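The Laundromat That Wants You to Bring Your Own Pile

On a wet March evening the windows at the Codden Street laundromat are completely fogged, and I am standing in front of a folding table with a sack of black clothes, grinning like it's a night out. I love this place! I drove past two perfectly good laundromats to get here, and so, judging by the parking lot, did everyone else.

Stornent opened in an old tire shop at the bottom of the hill, and from the street it still looks like one. Inside it's warm, it smells of clean cotton, and there's a long shelf of paperbacks that have all gone wavy from the air. The washers run along one wall and the dryers along the other. In between is the thing regulars will tell you about before you've even put your bag down: the folding table, 100 inches of scrubbed maple that came out of a school cafeteria over in Laing.

I came for the evening class, which is called Dark Loads and costs six dollars, coffee included. It's a whole hour on black clothes. I expected to be bored by the halfway mark and I filled four pages of my notebook instead.

We started with sorting, and I've been doing it wrong my entire adult life. Color is only the beginning. Weight matters just as much, so a heavy sweatshirt shouldn't ride around with a thin T-shirt, and anything fuzzy (towels, fleece, that one blanket) stays far away from anything black. Turn things inside out. Zip the zippers. Check the pockets, then check them again, and yes, there was a tissue in mine.

Then came lint, and the room really woke up. People have feelings about lint! The panel at the lip of the opening got a good ten minutes to itself, and we learned to run a fingertip over the little holes as well as peeling off the gray felt you can see. Fabric softener sheets can leave a film on a filter, so every so often it gets warm water, a soft brush and plenty of time to dry before it goes back.
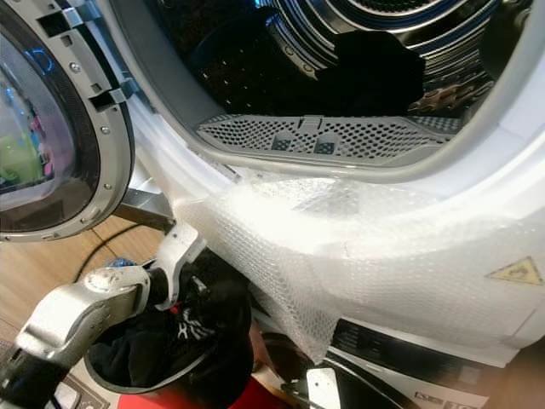
Darks in the drum, with the perforated lint panel at the lip and bubble wrap over the front.

I was also won over by the idea of the small load. I'm a crammer by nature, the kind of person who leans on the door with a hip, and it was a pleasure to be talked out of it. Clothes need room to fall. Give them that and they come out smoother, with fewer of those hard creases across the front that no amount of tugging will fix. For black cotton the advice was low heat, and out while there's still the faintest hint of damp in the seams, then onto a hanger.

The second half of the hour was folding, back at the maple table, and I'd go again for that alone. You get elbow room. You get a flat, smooth surface at the right height. I folded eleven shirts and felt like a department store.

Stornent keeps a tally of finished loads in chalk by the register, and the week I visited it stood at 373. There's a jar beside it for the new bench out front, which the folks at Vevell, the hardware store next door, have offered to build once it reaches $2750. I put in my coffee change and a bit more.

Dark Loads runs again next month, with a class on wool right after it. Bring a bag of whatever you're tired of ruining, and get there early if you want the end of the table by the heater.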